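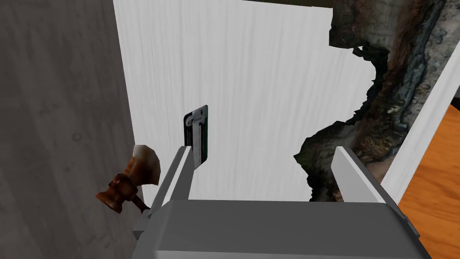

The Long Throw at Revelby

Revelby Town took 12 of their league goals this season from throw-ins, all of them from the right side and all delivered by full back Kiprono Waweru. Manager Clem Katene puts the number down to field size. The home field at Dotudcombe Road is narrow, and a flat throw from level with the penalty area reaches the near post with little loss of pace.

The routine has two versions. In the first, center back Njoroge Odera stands at the near post and flicks the ball on. In the second he drags his marker toward the touchline – usually two steps, no more – and the throw goes over both of them.

Gendstead were the first visitors to defend it well. They left a player on the goal line and put their tallest midfielder in front of Odera, and the match finished 0-0 before a crowd of 2,000.

"We had no third option that day," Katene says. "We have been working on a short one."

Revelby used it in the last home match of May. Waweru threw to Harish Tomar's feet, took the return and crossed low for a goal on 96 minutes.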